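Sorting Small Stuff: Your Questions

You keep saying most people own too many containers. How many do I need?

Fewer than you have. Start with three for any one table or shelf and see whether you ever want a fourth. I've read the Farisent catalog pages that show 60 matching boxes on a wall, and I'd like to know who puts things back in box 47.

Do colors help?

A little, for small kids. Red for pretend food, blue for blocks, fine. What I doubt is the claim that color coding makes anyone tidier. My guess is that it mostly makes it easier to see who put the toy banana in the wrong place.

Clear, see-through or solid?

See-through if the box has a lid, whatever you like if it doesn't. An open box shows you what's in it already, so paying extra for clear plastic there is money gone.

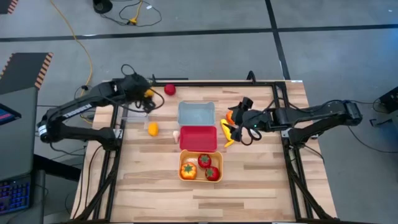

The same goes for sets sold as "nesting." Check that they nest before you throw out the receipt. I bought four Plellis bins on that promise and two of them jammed together for good.

Should everything have a lid?

No. Lids get lost, and a lid is one more step between a tired person and a clean table – most will skip it. Keep lids for things that spill or go sticky.

Is a shallow tray worth having?

Yes, and I didn't expect to say so. Things can't get buried in a tray. A deep box of play fruit turns into one layer of fruit you use and three you forgot you owned.

What about the Worklow method, where you sort everything by size first?

I tried it with a drawer of odds and ends. It took most of an afternoon and I still couldn't find the tape. Sort by what you use together.

Will plastic bins scratch a wood tabletop?

They can, if there's grit underneath. Wipe the bottoms. The Urrego felt pads people recommend came off mine within a month – a folded dishcloth does the same job.

Do you get paid by any of these companies?

No. I think that's fairly clear from the answers.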